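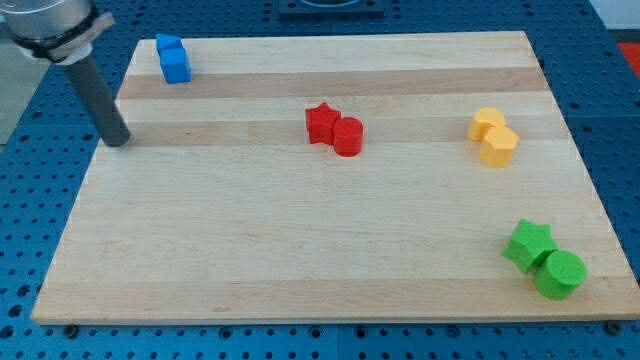 *Maple board, long strips, two darker bands.*

**Bendville: hiatus or split? (label notice, 6 February 2023)**

**kbunting_mod**
Notice went up on the label site this morning. Short version: the group contract lapsed in January and has not been renewed. Two of the four have signed solo terms. The word "disband" does not appear anywhere in the text. Please keep discussion to what was published. 
Kieran Bunting

**fellament_b_side**
The wording is "group activities are concluded for the present term". Fellament had the same phrase in their notice and never released another record. I would treat it as a split.

**tapehiss**
Different case. Fellament's members all left the label. Two of Bendville are staying, and the label keeps the name and the masters. It costs them very little to leave the option open.

**fellament_b_side**
Keeping the name is standard. It stops the two who left from touring under it. It says nothing about plans.

**ostinato9**
Does anyone know what happens to the Zonduvard dates? I have a ticket for the second night, seat in block 9. The venue page still lists it as on sale.

**kbunting_mod**
The notice says ticket holders will be contacted by the seller. No date given. Keep your booking reference and don't request a refund through your card provider before the seller has written to you. It slows both routes down.

**tapehiss**
Zonduvard holds 2972 seated. If they sold even half of that, moving it to a two-member show would be awkward. Different running order, different backing tracks, and the harmonies on the second album need at least three voices.

**quarter_inch**
They did the second album with three at the Dumitrescu session when the bassist was ill. It was fine. The low part went to the keyboard.

**fellament_b_side**
It was passable. The middle section of the last track was cut from the broadcast.

**quarter_inch**
Cut for time. The full take is on the B-side of the tour single, pressing of 2000. Mine is number 200 and the section is there, unedited.

**fellament_b_side**
Then I stand corrected on the edit. I still think it was thin.

**ostinato9**
Seller has now emailed. Both nights are "under review", further message to follow. No mention of refunds yet.

**kbunting_mod**
Thanks. I have changed the thread title to a question, as the first version said "split" and the notice does not. If anyone receives different wording from the seller, post the exact text with your reference number removed.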